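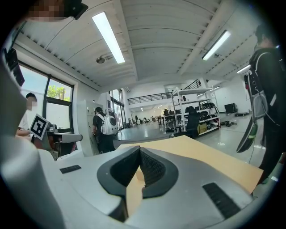
¿Cómo aprende un robot a agarrar cosas? Copiando a las personas: alguien repite el mismo gesto muchas veces, se guarda cada intento y luego un programa busca lo que todos esos intentos tienen en común.

Me llamo Assunta Piras y llevo el club de robótica Gomus (¡sí, el de los viernes ruidosos ya no, ahora cambiamos de horario!). En octubre empezamos un proyecto que llamamos Vara y desde entonces me preguntáis lo mismo en el pasillo, así que os lo cuento por escrito.

Pensad en cuando aprendisteis a ataros los zapatos. Alguien lo hizo delante de vosotros, despacito, y vosotros probasteis hasta que os salió el lazo. Pues con un robot pasa algo parecido, solo que él necesita muchísimos más ejemplos. En Vara grabamos más de 100 intentos para una sola tarea - coger un cartón plano - y todavía se le resbalaba.

El cartón parece facilísimo, ¿verdad? Probad en casa: poned una hoja de cartón sobre la mesa y levantadla usando solo dos dedos, sin doblarla. Si apretáis poco, se cae. Si apretáis mucho, se arruga. Vuestra mano lo nota enseguida y corrige sin que penséis en ello, pero a la máquina hay que enseñárselo.

Por eso importan tanto los dedos de la pinza. Los nuestros son negros y por dentro tienen un dibujo rugoso muy fino, y entre los dos forman una V. Lo rugoso ayuda a que las cosas no patinen, igual que la suela de las zapatillas.

Otra cosa que me preguntáis: ¿y si me equivoco mientras grabo? No pasa nada. El intento se aparta y se hace otro. Mi equipo, los Jotex, tiró una tarde entera de intentos porque cogíamos el cartón siempre por la misma esquina - y claro, el robot solo sabía esa esquina. Ahora lo cambiamos de sitio cada vez, lo giramos, lo ponemos más lejos...

Para el próximo curso hay ocho plazas y se trabaja por parejas. Traed cartones de casa, de cualquier tamaño.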